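Kitchen Table Tips for Trying Out Grippers, Arms and Cameras

September 18, 2019

Several of you wrote in after the piece on clamps and jigs to ask whether we would ever do a page on small robot arms, and I have been promising one for so long that I'm a little embarrassed to be getting to it only now. So pour yourself something, because I do go on. These are tips from our own bench, where we have spent a good part of the year swapping one gripper for another and asking each of them to pick up the same kitchen things over and over.

Start with the things, not the arm

It is very tempting to unpack the arm first (I did, of course!) and then look for something nearby for it to grab. You end up with a pen and a coffee mug, and after an afternoon of that you know how your gripper feels about one pen and one coffee mug. Put your set of objects together before you open the big carton. Toy kitchen sets are wonderful for this. They are light and cheap, the shapes are all over the place, and when a pretend tomato gets squeezed too hard there's nothing to mop.

Try to get something round, something long and curved, something flat, something with a handle that stands up, and at least one vessel with an opening big enough to drop the others into. A bottle is good too, laid on its side as well as standing up. Empty it and rinse it well first. I skipped the rinsing once and our bench smelled of vinegar until December.

Keep the set in one bin and don't let anyone play with it or borrow from it. When you change grippers in the spring and want to compare with what you wrote down in the fall, you need the very same banana.

Which gripper to try first

We have had three on the bench. The Molo is a plain two-finger gripper with flat pads, the Zandus is another two-finger type with longer fingers, and the Kadrić is the soft one, with three rubbery fingers that curl inward when you pump air into them. I'll tell you how they did for us, and you should take it as the word of one bench and no more.

The Molo is the one I would hand to a beginner. It closes squarely, it opens squarely, and the pads come off with a coin. It doesn't care for anything round, though. A ball will pop out of the front like a watermelon seed if you catch it past the middle, and you will spend some time on your knees looking under the radiator.

The Zandus costs more and the long fingers take getting used to, since the tips are farther out than your eye wants to believe. Once you have the feel of it, you can reach down into a pot and bring something back out, and the Molo simply can't do that without bumping the rim with its knuckles. For a crowded table I would choose long fingers every time.

The Kadrić is lovely with fruit and hopeless with plates. It also needs a little pump, and the pump has a sound like an elderly refrigerator. If you share your workroom with someone who is trying to read, think that over.

Adding some grip

Bare fingers slip on smooth plastic. Before you spend money on fancy pads, try one of these:

Rubber shelf liner, the bumpy kind, cut to size and stuck down with double-sided tape. It lasts a good long while and peels off clean.

Wide rubber bands from a bunch of broccoli. Two to a finger, pushed up close to the tip.

The fingertips from an old pair of dish gloves. These look silly and work better than anything else we tried on the bottle.

Whatever you choose, put the same thing on every gripper you're comparing, or you will be testing shelf liner against dish gloves and thinking you have learned something about fingers. I have a whole page of notes that had to be thrown out for just that reason.

Laying out the table

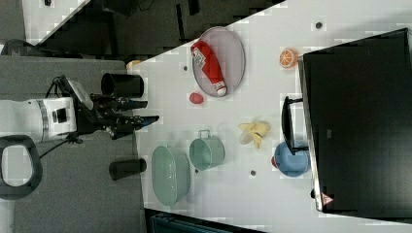 Give yourself a layout you can put back the same way each time. We mark each object's spot with a bit of painter's tape, with its name on the tape in pencil, and when a round is over everything goes home to its own mark. It takes a minute and saves a great many arguments. When you're ready for something harder, push things closer together, so the fingers have to come down between two neighbors without knocking either one. A tall handle next to a low bowl is a good test. The arm may have no trouble at all with the bowl and then catch the handle with its elbow on the way home.

Leave the outer hand's width of the table clear if you can. Things that get nudged need somewhere to go before they go over the side.

A pale tabletop is easier on the camera than a dark one, and a matte one is easier than a glossy one. If yours is shiny, an old bedsheet pulled tight and taped underneath will do very nicely. Iron it first. A wrinkle that you and I would never notice can tip a small plate just enough to spoil the grab.

Cables, cables, cables

More of our trouble has come from cables than from anything that has to do with brains or motors. Let the arm go slowly through the farthest reach it will ever make, to every side, and watch the cable the whole time. It wants enough slack to follow along and not so much that it sweeps the table behind it like a bathrobe belt. Hook-and-loop straps are much kinder than zip ties here, as you'll be moving them again within the hour.

Then do the same with the wrist turned all the way around. I forgot the wrist once, and the plug came out in the middle of a lift.

Cameras

You don't need a fine camera to begin with. Ours is an ordinary web camera on a secondhand microphone stand, and the stand matters a good deal more than the camera does. Put a bag of rice on its feet. If anybody bumps it, stop and set it right before you go on, even if it looks fine to you.

Do watch your light. We had a whole week when the arm did well in the morning and badly after lunch, and I blamed the controller and very nearly sent it back. It was the sun coming round to the side window. A lamp with a paper shade and a closed curtain cured it for less than the price of postage.

Controllers, and how we got on with the Skirkis

The Skirkis controller is the one we've settled on for now. It has a real knob for speed, and I can't tell you how pleasant it is to have a real knob. You can turn things down with your left hand while you watch the fingers, and you never have to hunt for the right place on a screen. The menus are fussy, and it forgets its settings if you unplug it without shutting down properly, so write them on a card and tape the card to the lid.

Run everything at the slowest speed for the first evening. Yes, it's dull. Bring some mending.

Keep the stop button where you can slap it without looking, on the side of your better hand, and teach everyone in the house where it is. Long sleeves rolled up, hair tied back, rings off. Cats out of the room, with the door shut! Ours finds a moving gripper quite irresistible.

Keeping score

We give each object 8 tries with each gripper before moving on, and we write down only two things: whether it was picked up, and whether it got where it was going. I used to write a great deal more than that and never once read it back. A steno pad on a string does fine. By the time we'd finished the first round with the Molo and the Zandus we had 200 tries in the book, and the pattern was plain enough that even my handwriting couldn't hide it: the long fingers won on the vessels and the short ones won on the plate.

Drops go in the book too, including the embarrassing ones. If you catch yourself saying "well, that one didn't count," count it.

Looking after it all

Wipe the fingers with a barely damp cloth after each session and look over the pads for shine, which means they're wearing smooth. We change our shelf liner after 600 grabs, though I expect you could go longer. Check the screws at the wrist while you're there. They work loose a bit at a time, and you will notice it first as a gripper that seems to be aiming slightly to one side.

Wash the toy food now and then in warm water with a drop of dish soap and dry it thoroughly, seams and all. Dust builds up on it faster than you'd think, and a dusty tomato is a slippery tomato.

If you have a pad material that beats dish gloves, please do write and tell me. I have one good pair left and I'd like to go on washing up in them.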